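Meet the Pravero Hand Kit!

Have you ever wanted to lend your hands to a robot? With the Pravero kit, you sort of can! You hold one gripper in each hand and squeeze. Two jaw fingers close like a crab's claw - and the kit remembers how you moved.

Our tester Lenka tried it out on crinkly plastic bags. They're tricky! A bag bends and slides, so both grippers have to work as a team.

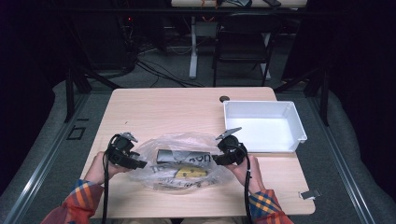 How does a robot learn from that?

It needs lots of practice runs. Lenka did 40 in one morning, and her thumbs got tired! A computer studies them all and looks for moves that a robot arm could copy.

Is it hard to use?

Kids age 10 and up can try it with a grown-up. Go slowly at first, and keep the cables out of your way.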